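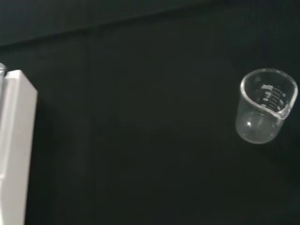
Page last changed: January, 4:19 pm (E.S.)

Sadcombe Shared Lab - Small Glassware FAQ

Questions that keep landing in my inbox. Read first, then write to me. Ehsan Safavi

Where are the small beakers?
Second cupboard past the balance, middle shelf. Large ones on the bottom. If the middle shelf is bare check the drying rack, usually they're all there.

Can I borrow one for the Grelterport room?
Yes. Write it on the sheet inside the cupboard door. Name, size, room. Bring it back the same week please. We lost 72 pieces last year and most of them just walked across the hall.

I can't read the scale on mine. Is it still ok?
Depends what for. Small white numbers are hard to read against anything pale, so put a dark mat behind or under the glass and look again. Tilt it a bit too, glare off the wall hides the ticks. If the print is really worn off, keep it for rinsing and holding stuff, not for volumes. Put a strip of green tape on it so the next person knows.

Can I measure with a beaker at all?
Ballpark only. The lines are a guide. For anything going in your notebook as a volume use a cylinder or a pipette. Yes even if you're in a rush.

How do I pour without it running down the outside?
Use the spout. Hold a glass rod against it and let the liquid follow the rod down. Don't fill to the brim, two thirds is plenty. Pour slow at the start, that's when it dribbles.

What do I wash them with?
Naseri liquid, the blue bottle by the left sink. One squirt, warm water, soft brush. Tap rinse three times then once with purified. No scouring pads!! They scratch the inside and take the print with it.

Dishwasher?
Fine for plain beakers. Program 2. Spout facing down and away from its neighbor, they chip at the spout first. Nothing with grease or permanent marker on it, do that by hand before.

How do I know its clean?
Water should run off in a sheet. If it beads up or leaves patches, wash again. Cloudy film that won't shift = hard water, soak in the weak acid tub for an hour (gloves, goggles), then rinse.

There's a tiny chip in the rim. Toss it?
Yes. Broken glass box, under the bench by the door. Same for star cracks in the base. Don't heat it "one last time".

Can they go on the hotplate?
The borosilicate ones, yes, with liquid in. Never dry. Bring it up gradually and don't set a hot beaker on the bare bench, use a mat. The cheap ones in the Giker tray are not for heating, cold use only.

Is it ok to leave one out overnight?
Empty and clean, sure, but push it back from the edge. Clear glass on a black benchtop is very easy to miss with your elbow. Anything with contents needs a label: what, who, when. No label and it gets dumped in the morning.

Who orders new ones?
Me. Put the size on the board, or call extension 161. Delivery is slow right now so dont wait until we're down to the last one.

Do I pay if I break something?
No. Just tell me, and sweep up properly, including under the bench.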